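グリッパー比較、やっと自分の手で回した。ベンダー資料の「把持成功率」を見るたびに、何を何回つかんだ数字なのか書いてないのが気になってたので。シミュレーションだけど、条件は全部こっちで決めた。長くなるのでスレッドにします。

1/ 対象は二本指の平行リンク型。制御側はDalemardとSoscombeの二択。どちらも「小物仕分けにそのまま使えます」と言っている。そのまま、という言葉をまず疑うところから始めた。

2/ タスクは地味。机の上の小物を緑の仕切り箱に入れる。乾電池っぽい円筒、ボルト、USBメモリ。どれも転がるか、薄いか、滑るか。デモ動画でよく見る立方体のスポンジは使わない。あれは誰の手でもつかめる。

3/ 手首カメラの視点。区画にはKとMのラベル。指が影を落とすので、ラベルの文字は読めても区画の奥の明るさがかなりばらつく。カタログのカメラ仕様に影の話が載っていた試しがない。 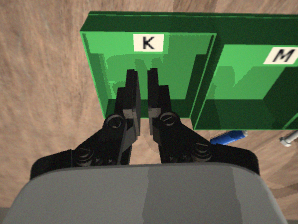

読了目安：4分

4/ 手前に青い円筒とボルトが残っている。手首カメラでこの近さになると、右のリンクが円筒の端を隠してしまう。つかみたい物が自分の指の根元で見えなくなる問題、Holstのカメラ配置ガイドでは「運用で回避可能」の一行で終わっていた。運用とは。

5/ 数字を出します。1条件あたり62回。Dalemardの失敗が16回、Soscombeが22回。差はある。あるけど、これで「圧勝」と書いたら自分が嫌いな資料と同じになるので書かない。

6/ 失敗の中身のほうが面白い。Dalemardは閉じる速度が一定で、円筒を端からはじき出す。Soscombeは力の立ち上がりが遅くて、持ち上げの途中で落とす。合計だけ並べると似たような失敗に見えるけど、直し方が全然違う。

7/ あと初期設定。Soscombeは指先の摩擦係数が妙に高い値で入っていた。実機のゴムパッドでもあそこまで粘らないと思う。下げたら成績も下がった。最初の値のまま比較表を作っている人、たぶんいる。

8/ 横からの固定カメラも足した。手首だけだと、箱の縁に対して指先がどの高さにあるのか判断できない。
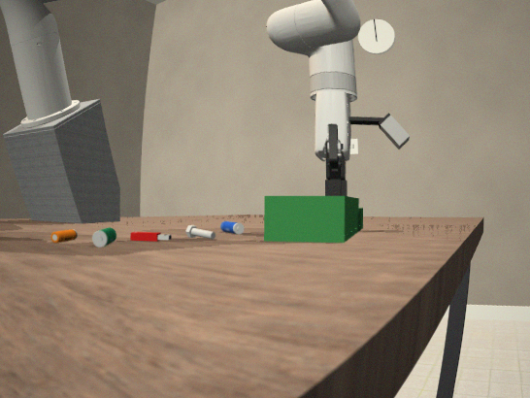 9/ で、この視点にも弱点がある。箱の手前の壁が指先を隠すので、離す瞬間がわからない。「物が箱に入った」の判定をこのカメラだけでやると、縁に引っかかったものまで成功に数えてしまう。実際に自分の判定スクリプトがそれをやっていて、17件が怪しかった。全部数え直した。5の数字は数え直した後のもの。

10/ Pauline Ellwoodさんから「シミュレーションの接触モデルを信用しすぎでは」と指摘をもらった。その通りだと思う。だから絶対値は信じないでほしい。同じ接触モデルの中での相対比較としてだけ読んでください。ボルトの六角の頭が机の上でどう滑るかなんて、実機だと机を拭いたかどうかで変わる。

11/ アームのほうも少し。Vorkportの軌道生成を試した。カタログの「なめらかな動作」は、まあ嘘ではない。ただ箱の手前で手首がぐるっと回ることがあって、そのぶん時間を食う。仕分けで欲しいのは見た目のなめらかさじゃなくて、毎回同じ経路を通ってくれること。

12/ 上から見下ろすカメラが、結局いちばん役に立った。区画ごとのマーカーと指の位置関係が一度に取れる。腕の影が机に落ちるのは相変わらず邪魔。

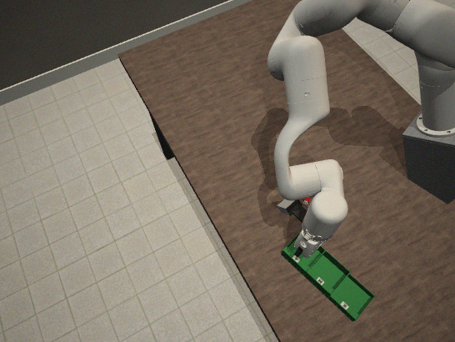 俯瞰カメラの視点。指は端の区画、マーカーは各区画に一枚ずつ

13/ 「カメラは手首に一台で十分」という説明を8月に聞いて、ずっと引っかかっていた。少なくともこのタスクでは足りない。見えないことが問題なのに、見えていないことに気づけないのが一番まずい。台数を減らしたいなら、手首より俯瞰を残すと思う。

14/ いまの時点でどちらを選ぶかと聞かれたら、Dalemard。閉じる速度を自分で二段階に書き換える前提で。そのままでは使わない。Soscombeは力制御の応答が改善されたらもう一度見る。更新履歴には「把持性能を向上」とだけあって、何がどう向上したのか書いてない。こういうの、やめてほしい。

15/ 次は実機で同じ小物を使って回す。条件表と失敗ログは整理してから出します。判定スクリプトの件があるので、先に別の人に見てもらってから。

16/ 追記。「単に設定が下手なのでは」という返信が来ているけど、初期設定で試すのは意図的です。「そのまま使えます」と言っているのは向こうなので。調整後の結果は別に測って、混ぜずに出します。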